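Esquelas Bañez: textos de obituarios y notas de despedida en español

Versión 2 del corpus. Mantenido por Milagros Layug y Rodel Dalisay. Dudas y correcciones, en la pestaña de incidencias.

Qué contiene

1635 esquelas y notas necrológicas publicadas en el boletín vecinal de Bañez y en la hoja parroquial de Jilel, transcritas a mano y revisadas línea por línea. ¡Nos ha encantado hacerlo! Quien no haya leído nunca esquelas seguidas no se imagina la cantidad de vida que cabe en ellas: oficios que ya no existen, apodos de familia, partidas de dominó, recetas, equipos de fútbol de pueblo, perros con nombre y apellido.

La versión anterior solo traía las de Bañez. Ahora entran también las de Jilel, que son más largas y bastante más habladoras. 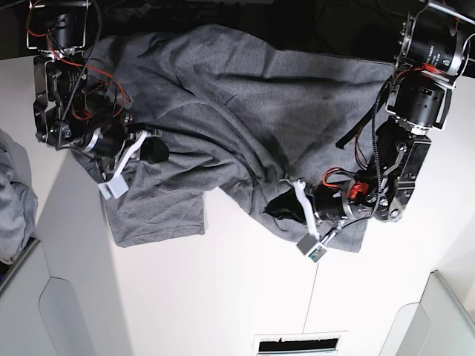
Tela gris oscura extendida a medias sobre la mesa blanca, con los dos brazos encima.

Campos de cada registro

id: número correlativo, sin significado.
texto: la esquela completa, con la puntuación original.
origen: banez o jilel.
tratamiento: don, doña, apodo o ninguno.
parentescos: lista de relaciones mencionadas (viuda, hijos, sobrinos políticos, ahijados...).
oficio: tal como aparece. No hemos unificado "panadero" y "del horno", porque nos parecía una pena.
acto: misa, responso, entierro civil, reunión en casa o vacío.
tono: formal, afectuoso o mixto. Lo anotaron dos personas por separado.

Los parentescos dieron mucho trabajo. En Jilel es costumbre nombrar a los vecinos de la escalera justo detrás de los primos, y no hay manera de saber dónde acaba la familia. Danilo Catacutan propuso la etiqueta "allegado" y con ella nos hemos quedado.

Cómo se anotó

Trabajamos con Ultik, que permite marcar fragmentos solapados y exportarlos sin líos. Cada texto pasó por dos anotadores, y en 254 casos no coincidieron en el tono. Esos registros llevan el campo tono_desacuerdo con las dos respuestas, y son una lectura estupenda: casi siempre se trata de una esquela muy seria que de repente cuenta un chiste del difunto - y claro, ¿eso qué es?

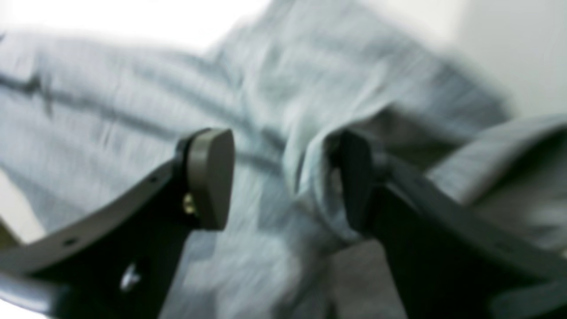
Para resolverlos hicimos sesiones de lectura en voz alta los viernes, y cambió muchísimo el resultado. Oída, una frase como "se fue sin pagar la última ronda" deja pocas dudas. Aun así conservamos las respuestas originales, por si alguien quiere estudiar el desacuerdo en sí.

Nombres y privacidad

Todos los nombres de pila y apellidos están sustituidos por otros de frecuencia parecida. Las direcciones se han quitado. Las fechas se han reducido al mes, y por eso veréis tantas frases que terminan en "noviembre" a secas. Los apodos fueron lo más delicado: si un apodo señalaba a una sola familia, lo cambiamos por otro del mismo estilo. Jennylyn Javier se inventó la mayoría y tiene un talento tremendo para ello.

Si reconocéis a alguien de los vuestros y preferís que el texto no esté, escribid y se retira en la siguiente versión, sin preguntas.

Particiones

Entrenamiento, validación y prueba, separadas por familia y no por texto, para que dos esquelas de la misma persona (la de los hijos y la de la peña, por ejemplo) no caigan en lados distintos.
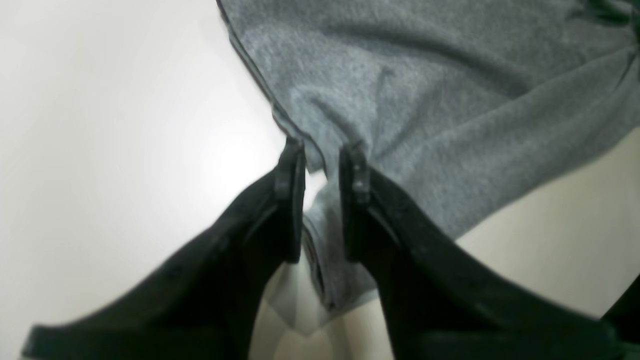 Tejido gris jaspeado, sujeto entre las dos pinzas.

Limitaciones

Son dos localidades y se nota. Las fórmulas religiosas pesan mucho en la parte de Bañez, y las mujeres aparecen con oficio menos veces que los hombres, así que cuidado con sacar conclusiones sobre quién trabajaba. Hay 6 registros con el final perdido por una mancha en la hoja; llevan la marca incompleto.

Tampoco es buena idea usar el corpus para generar esquelas de personas reales sin que la familia las lea antes.

Pendiente

- Revisar los diminutivos en el campo tratamiento.
- Añadir las notas de aniversario que ha ido guardando Zane Butkienė, ¡una carpeta entera!
- Pasar el script de conversión a Zultum.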